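Bonik abre en Gomesdale un servicio de recogida, clasificación y reparto de ropa de abrigo

Gomesdale, 2021-07-07 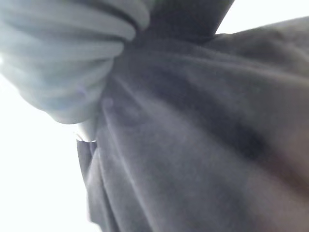 Fuad Tilahun opina que la ropa de invierno debería recogerse en verano, que es cuando las familias vacían los armarios y tienen tiempo de mirar qué sigue sirviendo y qué se ha quedado pequeño. En noviembre, añade, todo el mundo quiere dar y pedir a la vez, y las prendas acaban en bolsas cerradas que tardan semanas en abrirse.

Con ese calendario empieza a funcionar en julio el nuevo servicio de Bonik, entidad dedicada a la reutilización textil, en la antigua nave de Lozano, a la entrada de Gomesdale. El servicio admite prendas de abrigo y ropa de casa de tejido grueso: sudaderas, forros polares, jerséis, pantalones de chándal, mantas, batas y bufandas. La ropa se revisa, se dobla, se agrupa por tallas y se entrega sin coste a partir de septiembre.

La nave tiene 285 metros cuadrados y ha estado cerrada desde que Lozano trasladó su almacén a Nedton. Bonik la ha alquilado por cinco años. Las obras han consistido en cambiar la instalación eléctrica, levantar un tabique entre la zona de entrada y la de clasificación y poner estanterías en la pared del fondo. Queda pendiente la rampa del acceso lateral, que se terminará antes de que acabe el mes. Hasta entonces, quien no pueda subir los dos escalones puede llamar al timbre y el personal saldrá a recoger las bolsas a la puerta.

Durante la fase de prueba, realizada en un local provisional más pequeño, llegaron 2416 prendas. De ellas se consideraron aptas 1865. El resto se destinó a trapos o a reciclaje de fibra. Los motivos de descarte más frecuentes fueron las cremalleras rotas, el tejido apelmazado y las manchas antiguas en puños y cuello. También se apartaron bastantes prendas infantiles que habrían servido con una reparación sencilla, pero en ese momento no había máquina de coser. La nave nueva cuenta con un rincón de arreglos y con una persona contratada a media jornada para atenderlo.

Cómo se clasifica la ropa

Cada bolsa se abre sobre una mesa y se vacía entera. La primera separación es por tejido, porque el algodón cepillado, el forro polar y la lana se lavan de manera distinta y no ocupan lo mismo en la estantería. Después se miran las costuras, los bolsillos y los cierres. Los bolsillos se vacían siempre. Lo que aparece en ellos se guarda 58 días en un sobre con la fecha de entrada, y pasado ese plazo los objetos sin reclamar se entregan en la oficina municipal.

La segunda separación es por color, claros por un lado y oscuros por otro. Los grises han dado más trabajo del previsto en la fase de prueba: un gris claro lavado con prendas de color carbón sale con otro tono, y la pelusa clara sobre una sudadera oscura obliga a pasar el cepillo dos veces. A partir de ahora los grises claros irán con los blancos y los grises oscuros con los negros y los azules marino, sin grupo intermedio.

La tercera es por talla. Cuando la etiqueta se ha borrado o alguien la ha cortado, la prenda se mide extendida, de axila a axila y del hombro al bajo, y se le pone una cinta de papel con el resultado. Las mantas se miden a lo largo y a lo ancho y se anotan como individuales o de matrimonio.

Doblar o enrollar ha sido motivo de discusión en el equipo. Las sudaderas con capucha se doblan con la capucha hacia dentro y se colocan en pilas bajas – las pilas altas se vencen hacia un lado en cuanto se saca una prenda del medio. Los pantalones de chándal y las mantas finas se enrollan, ya que así se distinguen mejor desde el pasillo. Los jerséis de punto se doblan siempre y nunca se cuelgan.

Qué se puede entregar

Se acepta ropa usada, con las señales normales del uso. Tiene que estar lavada y completamente seca. No hace falta plancharla. Una prenda a la que le falta un botón se acepta si el botón viene en el bolsillo o si se puede sustituir por otro parecido. Un cordón de capucha perdido tampoco es problema: el rincón de arreglos dispone de cordón por metros en negro, blanco y gris.

No se aceptan almohadas, edredones de pluma, calzado, ropa interior ni alfombras. Tampoco uniformes con el nombre de una empresa, salvo que el distintivo se pueda descoser sin dañar la tela. Las prendas muy dadas de sí, con el tejido transparente en los codos o con olor a humedad se pueden llevar en una bolsa aparte, marcada con la palabra «trapo». Esa bolsa se envía directamente a reciclaje y ahorra tiempo en la mesa.

Bonik pide que las bolsas no se llenen hasta arriba. Una bolsa de mantas muy cargada pesa demasiado para una sola persona, y las asas ceden. También pide que se entreguen en mano, dentro del horario, y que no se dejen en la acera.

El servicio abre por las mañanas de nueve a una y por las tardes de cinco a ocho. En agosto solo habrá turno de mañana. Los vecinos de Nedton que no puedan desplazarse tienen un punto de recogida en el almacén de Lozano, en el mostrador de atención al público, donde se admiten hasta tres bolsas por persona. Una furgoneta traslada lo recibido a Gomesdale una vez por semana.

El reparto

Las entregas empezarán en septiembre, con cita previa. Cada hogar podrá elegir hasta cuatro prendas por persona y una manta por cama. Las prendas estarán expuestas en la zona de entrada, ordenadas por talla, y habrá un probador con espejo. Se ha descartado el sistema de lotes preparados que se utilizó en la fase de prueba. Casi 285 prendas de aquellos lotes volvieron al local, en su mayoría porque la talla no era la correcta o porque la familia ya tenía algo parecido.

Para pedir cita no será necesario presentar documentación económica. Bastará con indicar el número de personas del hogar y las tallas aproximadas. Los datos se usan únicamente para preparar la visita y se borran al terminar la temporada. Si una prenda no sirve, se puede cambiar en los quince días siguientes, siempre que se devuelva limpia.

Tilahun, que coordina la puesta en marcha, explica que el cambio afecta sobre todo a los adolescentes. «Una sudadera que no te gusta se queda en la silla. Si la has escogido tú, te la pones», señala. Según indica, las tallas que más se piden son las comprendidas entre los doce y los dieciséis años, y son también las que menos llegan. La entidad hace por ello un llamamiento específico a las familias con hijos que hayan dado el estirón este curso.

Otra carencia son las mantas de cama individual. En la fase de prueba se recibieron sobre todo mantas pequeñas de sofá, útiles pero insuficientes para una noche fría. Bonik agradecerá las mantas grandes aunque tengan el ribete descosido, una reparación que se hace en pocos minutos.

Talleres de arreglo

En otoño, el rincón de arreglos ofrecerá sesiones gratuitas de dos horas para quienes quieran aprender a cambiar una cremallera, subir un bajo o reforzar una costura. Cada asistente puede traer una prenda propia. Las máquinas y el hilo los pone la entidad. Las plazas son seis por sesión y se asignan por orden de inscripción, en la misma nave o por teléfono. La primera estará dedicada a las capuchas y los puños, las dos zonas que antes se estropean en una sudadera.

Sobre Bonik

Bonik recoge y reutiliza textiles domésticos en Gomesdale y Nedton. Hasta ahora trabajaba con ropa de cama y toallas, que seguirá recibiendo en su local de siempre. Las consultas de prensa y las solicitudes para visitar la nave se atienden en horario de mañana, preguntando por Fuad Tilahun.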